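Pinça manual Narkent 603: página do equipamento e aviso sobre os pivôs

Atualizado em 27 de maio de 2023

Quem chegou por causa do aviso de segurança pode descer direto para a parte da folga nos pivôs, que é o que interessa. Quem ainda está pensando em comprar, fica comigo mais um pouquinho!

A Narkent 603 é a pinça de mão que eu mais vendo e mais uso. Dois dedos articulados, pads azuis texturizados, corpo preto com a placa nervurada em cima. A gente segura, fecha, levanta, dobra, e o registro do movimento vai para o treinamento do braço. Gosto muito dela para tecido (malha, toalha, roupa de cama), porque o pad agarra sem puxar fio, desde que esteja limpo. Com pelúcia e lã o pad enche de fiapo rapidinho, então escovinha macia sempre por perto.
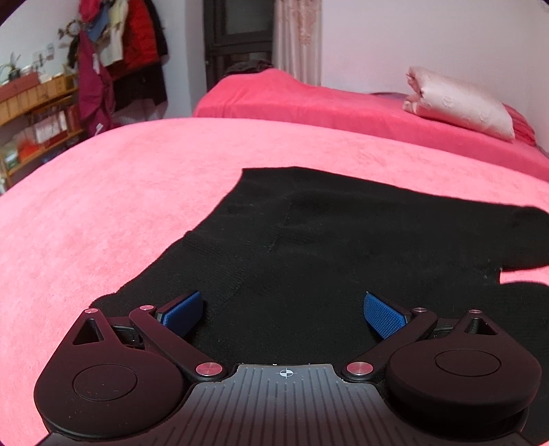 Narkent 603 com os dedos abertos sobre peça de malha preta.

Agora a parte chata. Em outubro começaram a voltar umas pinças do lote Drirnent com a mesma queixa: o dedo fecha, a pessoa solta o gatilho e ele demora a abrir. Às vezes nem abre. No começo achei que fosse fiapo preso na articulação, limpei tudo, devolvi, e a danada travou de novo na bancada da cliente. Fiquei com a cara no chão.

Desmontei com calma e o problema estava no pino do elo traseiro, que vinha com folga e saía de esquadro quando a pinça fechava torta. Com um pano fino quase não se percebe. Com um suéter grosso dobrado, o elo entra em ângulo e fica. E aí mora o perigo: a reação de todo mundo é enfiar o dedo entre os elos para destravar, e quando o pino volta para o lugar a mola fecha com tudo. Eu mesma levei um beliscão que deixou a unha roxa. Por favor, não façam isso!

Se a sua travar, o procedimento é este:

Desligue a pinça e desconecte o cabo.
Apoie numa superfície firme, com os dedos virados para longe de você.
Empurre o elo com a espátula plástica que vem no estojo, nunca com a mão nem com chave de fenda.
Não volte a usar antes de trocar o pino, mesmo que ela pareça normal depois.

O kit de reparo é da Oshima e traz 2 pinos novos e 2 arruelas. A troca leva 30 minutos para quem nunca fez, e eu mando as instruções impressas junto. Para quem tem pinça do lote Drirnent o kit sai de graça, só pago eu o frete e pronto. O nome do lote está gravado por dentro da tampa da bateria.

Outra coisa que aprendi nessa confusão toda: o teste que eu fazia antes de despachar era fraco. Eu abria e fechava no ar, tudo lindo, e embalava. Agora toda pinça passa por tecido grosso, com manga, punho e dobra, pegando torto de propósito, que é como se pega na vida real.

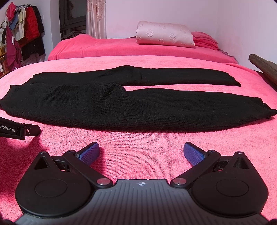
Flumholm comentou que a dele travou mesmo depois de trocar o pino, e perguntou se podia ser a mola. Pode, sim! Se a pinça trabalhou muito tempo com o pino velho, a mola pode ter perdido força de um lado só. Dá para conferir em casa: com ela desligada, abra os dois dedos até o fim e solte juntos. Se um chegar bem antes do outro, me escreva pelo formulário que eu recebo a pinça aqui e troco o par.

Sobre estoque: as unidades à venda agora já saem com o pino novo montado. Pads azuis avulsos tenho sempre, vendidos aos pares. Estojo rígido está em falta, mas a espátula eu mando solta no pacote, bem embrulhada.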